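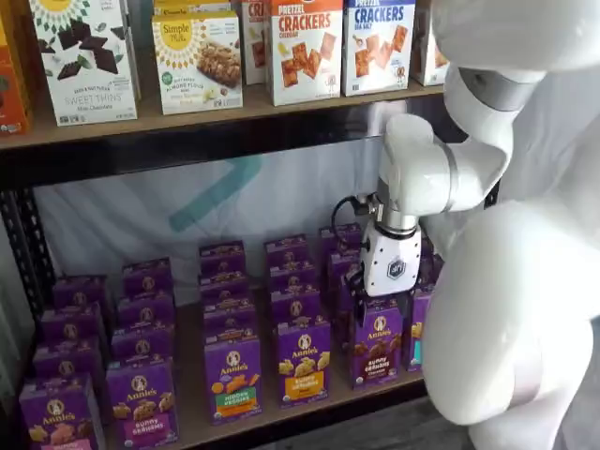

Why not just bolt the boxes down in a jig and be done with it, one of the reviewers of our workshop draft wanted to know, if the point of the course is to teach grasping and not stocking. Fair. We had that argument among ourselves in October and it took up most of a lab session. Short version: with a jig the students tune to the jig. With a full shelf they have to deal with neighbors.

Figure 3. Grurico shelf task, lower shelf. Gripper closed on the chocolate Bunny Grahams box in the front row. Note the slight tilt of the box and the boxes directly behind it.

4.2 Single-item picks from a dense shelf

The task. One named product, front row, lower shelf. Grip it, bring it out clear of the shelf edge, put it in the tote. Neighbors must stay standing. A pick that gets the right box but knocks over the one next to it is scored as a failure, which the students hated and we kept anyway.

Product choice matters more than we expected going in. The lower shelf holds one brand in nearly the same purple packaging throughout (Figure 3), so color alone does very little. What differs up front is the small label and the variety name. Every team's first detector was a color threshold left over from the block-sorting lab, and every one of them happily returned the whole shelf as one big purple object. Teams then moved to cropping the label region and matching on that. The upper shelf, with crackers and snack bars in mixed packaging, was easier to segment but was not scored, it is there so that the arm has to come in under something.

Participants were 15 students in the second-year robotics elective at Dronwood, split into 3 teams. Mixed background. Most had finished the intro programing course, several had never touched an arm before. All teams shared one station in the Zhong lab and booked time on a sign-up sheet, so hours on hardware were not equal between teams. We did not correct for this. It should have been logged better.

Software. Teams wrote their picks as short scripts in Drandus, our course wrapper, which exposes a move-to-pose call, a gripper call and a wrist force reading. No direct joint control. Drandus also stops the arm on any force reading over a fixed limit, and the limit was set low, probably too low for the first week. Many early runs ended with a stop when a box edge caught on its neighbor. Students read these stops as bugs in their own code and went looking in the wrong place. We raised the limit once, before scored trials began, and left it.

Approach strategies. No strategy was given. What the teams came up with:

Top pinch, fingers down over the top edge of the box, as in Figure 3. Used by two teams for all scored trials. Needs little room in front but the fingers have to get in between the target and whatever is next to it, and behind it too if the opening angle is wide. Cardboard flexes. A hard pinch near the top leaves the lower half free to swing, and the box tends to rotate about the grip.

Tilt and drag, the other team. Touch the top edge, pull it forward a little, then close on the box once there is a gap. Slower. More forgiving of pose error. Fails in a different way - the box behind sometimes comes along.

Suction would be the obvious choice for flat box faces and students asked for it. Not available for this run of the course.

Results. 400 scored picks in all teams combined, of which 103 failed. We sorted failures by hand from the logs and from the notes each team kept, using the categories of Section 3. Neighbor disturbed was the largest category. Next came slip during lift, then wrong product. Force stops were rare by this point. We do not report a per-team ranking, the unequal station time makes it close to meaningless and the teams are small.

Wrong-product failures deserve a comment. Nearly all came from pairs of varieties that share a product name and differ by label. The label crop worked well when the box stood square to the shelf edge and badly when a previous pick had left it turned. One team added a check that compared the crop against all known labels and refused to move if the top two scores were close. Wrong picks nearly vanished for that team, but refused picks went up, and under our rules a refusal is also a failure. In hindsight a refusal should cost less than a wrong box. Changed for the next run.

Slip. Students mostly responded to slip by squeezing harder, then found the dented boxes slipped more, since the pinched faces were no longer flat. Boxes were swapped out when visibly crushed but there was no written rule for when. This is a real weakness in the data. A box in its tenth pick is not the same object as a fresh one and we can't separate the two afterwards.

Cable. The cable at the wrist loops out to one side, toward the rear of the shelf in some poses. Teams that ignored it in planning had it brush the back row. We counted such events as neighbor disturbed if anything moved, which may inflate that category. Two teams ended up restricting wrist rotation so the loop stayed clear, the third changed its approach side.

Time. Teams spent around a third of their hours on resetting the shelf by hand between picks. Tedious, and students said so in the course survey. But resetting is also where they learned what the shelf looks like after a bad pick, and several fixes in the final scripts trace back to notes made during resets. We would shorten it and not remove it.

Scripts and failure notes were frozen Jan 4, 2021, before sorting started. Late bug fixes recieved after that are not included here. Section 4.3 repeats the task with gaps left between the columns, same scripts, no retuning.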